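October 31, 2024

Test kitchen notes – sourdough rye, Cullness batch

Writing this up before I forget. Second go at the seeded rye for the Cullness order. First one was dense in the bottom third and the crust pulled away at one end. Changed two things only this time so we can tell what did what.

Starter

Fed last night with the dark rye from Arkix, same bag as before. Domed by morning, smelled like green apples, a bit of nail polish under it. Should have used it an hour sooner. Went and answered emails instead. By the time I got back it had started to sag in the middle. Used it anyway.

Note – the Arkix flour drinks more than the Kaltmont. I keep writing this down and keep forgetting it. If you swap flours, hold back some flour at the mix and add by feel.

Dough

914 g total in the tin, scraped down. Seeds were soaked overnight with the salt in (change no. 1). Last time the salt went in with the flour and the seeds were soaked plain. Soaker looked thick and gluey, almost no free water on top, drained nothing.

Mixed by hand, wet hand, bowl scraper. Paste, no kneading. Molasses went in late because I forgot it, had to fold it through and there were streaks. Tasted the raw dough – salty enough, sour enough. Caraway is too loud. Cut by half next time, or toast it first and see if that rounds it out. Coriander fine, leave it alone.

Proof

Shelf above the dishwasher, tin covered with a shower cap. Pinholes on top is the signal. Got maybe a dozen showing and put it in. Last batch I waited till the whole surface was pocked and I think that was the dense layer – over by a good bit and then it sank on itself.

Rise in the tin was even this time, just under the rim. Smoothed the top with a wet spatula and dusted it. Dust cracked into a nice map.

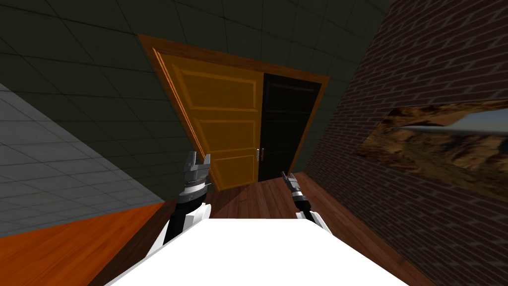

Bake

Oven hot, stone in, pan of water on the lower rack for the first part. Water out, heat down, then left it be. (Change no. 2 is the lower finish, longer. Last time I kept it high the whole way and the ends got bitter.)

Probe said 88 at the center when I first checked, C not F. Too early. Gave it longer, checked again, forgot to write teh number down. Sorry. It sounded hollow and the sides had come off the tin so I pulled it. Whoever bakes the next one please write down the final reading, it is the one thing I need.

Out of the tin right away, back on the bare rack with the oven off and the door cracked. Crust on the sides went from leathery to firm.

The Sorrentino tin is worth the fuss – released clean with only a wipe of oil. The old black one stuck at both corners again when I ran the little test loaf in it. Retire it or use it for meatloaf.

Cutting

Supposed to wait a full day. Wrapped it in a linen towel and will cut tomorrow. Did cut the small test loaf early, knife gummed up like it always does, so don't judge crumb from that. No dense band at the bottom though. A few streaks from the molasses, as expected. Flavor good with cold butter, better than good with the pickled herring left from lunch.

To do

– Caraway halved, toasted, side by side with raw
– Molasses in with the soaker so it can't be forgotten
– Use starter at the dome, set a timer!!
– Try 3 tins at once, oven may run cool on the left
– Ask Kaltmont if the coarse rye is back, they said March and then it went quiet
– Order parchment, down to the end of the roll
– Freeze 2 heels for crumbs, next starter feed can take a spoonful of old bread soaked and squeezed

Price on this is still not worked out. Seeds went up again. Pumpkin seeds are the expensive part, could go heavier on sunflower and keep pumpkin for the top only. Would look the same from the outside. Will cost it both ways after the slicing test, then send Cullness a loaf from whichever batch holds togther better under the slicer.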